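Padska (district)

Padska is a planned residential and light-industrial district on the eastern side of the town of Solheim. It was laid out on the land of a former sawmill and is known mainly for its narrow shared streets, its system of open rain channels and its small workshops placed on the ground floors of apartment houses. At the last municipal count it had 3867 residents.

Background

The sawmill closed when its owner, Provwood, moved production closer to the railway. For several years the land stood without use, and the town considered selling it in one piece for warehouses. A group of planners in the municipal office proposed another solution, in which the area would be divided into 19 blocks of unequal size and developed step by step. The proposal was accepted after long discussion, with the condition that the old log pond must be kept.

The local plan came into force on 01/04/2021. It replaced an earlier zoning map, which had allowed only industry on the site.

Layout

The blocks are arranged on both sides of Pond Street, the only street in the district with a bus line. All other streets are 4 metres wide between the kerbs and have no separate pavement. Cars may enter them for deliveries, but permanent parking is allowed only in two garages at the northern edge. The fire service at first objected to this width, and as a result three of the corners were cut back so that large vehicles can turn.

Rain water from roofs is led to the pond through open channels covered with iron grids at the crossings. In dry summers the channels are empty and collect leaves – a frequent subject of complaints from residents.

Mixed use

The plan requires that at least 17 per cent of the floor area in each block is reserved for work. Noise limits are the same as in purely residential streets, so heavy production is excluded. Typical tenants are repair shops, small electronics and packing firms, dental laboratories and drawing offices. The rooms have a ceiling height greater than in the flats above, and each has a door directly to the street.

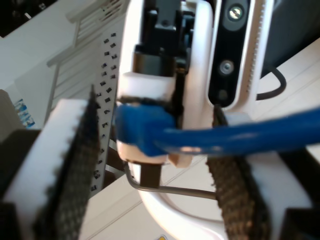
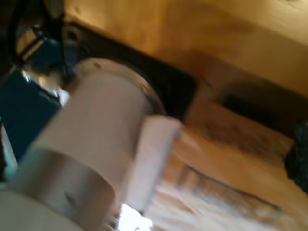
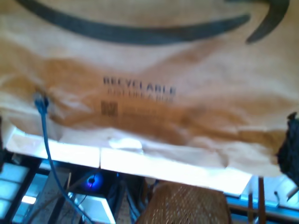
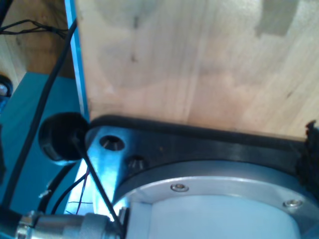 Rents for the ground floors are fixed by the developer Premunum, which owns 17 of the blocks, under an agreement with the town. The agreement is limited in time and must be renewed before the rents can be changed. The two remaining blocks belong to housing cooperatives, which set their own terms.

Green areas

The largest green area is the park by the log pond. Its southern bank is left without mowing until September, while the northern bank has lawns, a playground and a landing stage. Street trees are mostly lime and hornbeam. Inner yards are open to the public during the day, although some cooperatives have asked for permission to close them.

Reception

The district has been praised for its short walking distances and criticised for the lack of a school. Pupils travel to the centre of Solheim by bus. Shop owners have also noted that deliveries in the narrow streets are difficult in winter, when the snow is piled along one side. A proposal to store the snow at the former timber yard is under study.

See also

Shared street
Log pond
Solheim railway station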